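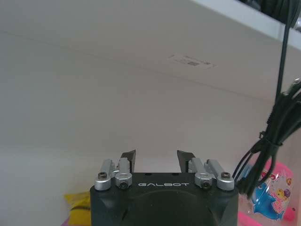

Fig. 3. The gripper with its fingers open, from the wrist camera.

Home | Club Handbook | Set-up | Matches | Contact

Section 3: Checking the gripper before practice

Welcome back, everyone! Please go through these steps at the start of every Nesard Robotics Club session, even if you were the last one to use the arm and you're quite sure you left it in good shape.

1. Press the stop button and wait for the light on the control box to go out.

2. Bring up the wrist camera on the club laptop. You want to see both fingers standing open with nothing between them, much like Fig. 3.

3. Look over the four silver links, two on each side. Each has a black screw at its rounded end. Try them gently with the hex key from the Maltero tin, and if one turns, call Botond Pálfi over before you tighten it (he keeps track of which ones have been moved).

4. Release the stop and run the open-and-close test 3 times at speed 500. Please don't go up to 1000 until your mentor has watched a full run, however tempting it is!

CAUTION: Keep fingers, sleeves and long hair away from the links while the test is running.

Note: If a cable hangs close to the gripper, stop and move it well clear before the arm turns.

5. Write the result in the logbook with your team name, and let Bart Lambrechts know you're ready for the practice table.

Last updated: May

Nesard Robotics Club | Contact the mentors | Back to top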